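Ticket 396: microwave corner keeps tripping the outlet
Opened by Gregor Galbraith, April 1, 2019
Site: Travmont, upstairs room

Hi again! So the outlet behind the microwave desk died on me this morning, same as last time, right when I had the kettle and the microwave going together (I know, I know). The big screen on the wall and the ceiling lights are on something else, I think, and they never so much as blinked. I reset breaker 14, got seven minutes out of it, and off it went again.
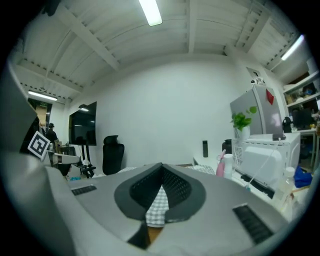

Microwave desk, kettle and bottles to the left of it.

Next I tried the kettle by itself. Fine! Microwave by itself, also fine. Both together, dead before my oatmeal was done. I'd love to move the kettle over to the TV wall, by the black stand, but I have no idea if there's a live outlet on that side or which breaker it would be on. The panel label just says "Gernis 107" and that means nothing to me.

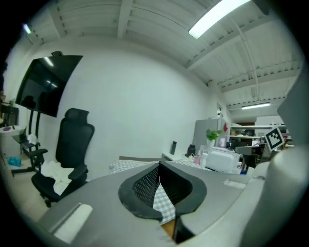

Tiwari desk: Please keep the two of them off at the same time until we've been out. Breaker 14 feeds that whole side and it was already on our list for June, so I'm moving it up. Leave the kettle where it is for now and don't run an extension cord across the floor.

Status: waiting on electrician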